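Atier Folding-Seat Office Chair, Mesh Back, Black

Home > Seating > Meeting and training rooms > Folding-seat chairs

Code: 271-B
Sold singly or in sets of 3
In stock at Wendton

A meeting room chair on castors with a seat that lifts up out of the way. It has a mesh back, two fixed armrests and a padded seat, and it comes in black only. We have sold the Atier range since we took over the Le Goff catalogue, and this is the model most schools and small offices order from us.

The seat is hinged at the back. Take hold of the front edge and lift until it stands up against the backrest. It stays up by friction, so there is no catch to release when you want to put it down again. Press the front edge with a flat hand and check it is fully down before sitting.

With the seats up, the chairs can be pushed one into the next from behind and stored in a row against a wall. They do not stack on top of each other. If you need chairs that stack, look at the Vorau range instead.

What is in the box

One backrest and frame, one seat with hinge fitted, two armrests, castors, a bag of bolts and an Allen key. Assembly takes one person and no other tools. Fit the castors first, with the frame upside down on a blanket or the flattened box. They push in by hand and should click. Fit the armrests last and leave all the bolts a little slack until everything is lined up.

Castors

The standard castors are hard nylon and are meant for carpet. For vinyl, tile or wood, order the soft-tread set (code 207), which costs extra and can be fitted at any time. Pull the old castor straight out, using a flat screwdriver at the neck if it is stiff. Locking castors are not made for this chair.

Moving and storing 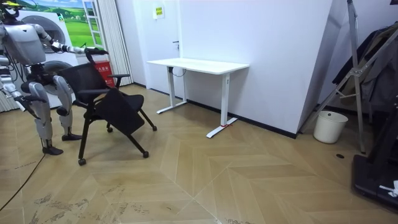
Chairs on castors are easiest to move with the seat up, as there is less to knock against door frames and table legs. For a short distance on a flat floor, hold the chair by the top edge of the mesh backrest, as the robot is doing, and tip it back. Go slowly over thresholds and lift the chair across any cable on the floor. For stairs, carry it by the frame on both sides. Do not carry it by the armrests, which are bolted from one side only and will work loose.

Cleaning

Brush or vacuum the mesh with a soft head. Marks on the frame and armrests come off with warm water and a little washing-up liquid. Keep bleach and solvent sprays away from the mesh. Hair and thread collect on the castor axles, so turn the chair over once a term and clear them.

Spares and guarantee

The frame and hinge are covered for 2 years from delivery. Castors, armrests and seat pads are sold separately from the Wendton counter or by post. When ordering a spare, please quote the code on the label on your delivery note.

The hinge was changed in August. Seats bought before then have a narrower bracket and need the older seat pad, which we still keep. If you are not sure which one you have, send a photo of the bracket to Sandrine Riviere in spares and she will tell you.

Customer comments

"Bought three for the training room. Easy to put together, though the instructions are small. The arms are a bit low for our tables." Hugo Maillard

"Good chair for an hour or two. I would want more padding for a full day." Nantana Sriwong

Delivery is to the ground floor door. Page last checked December 2024.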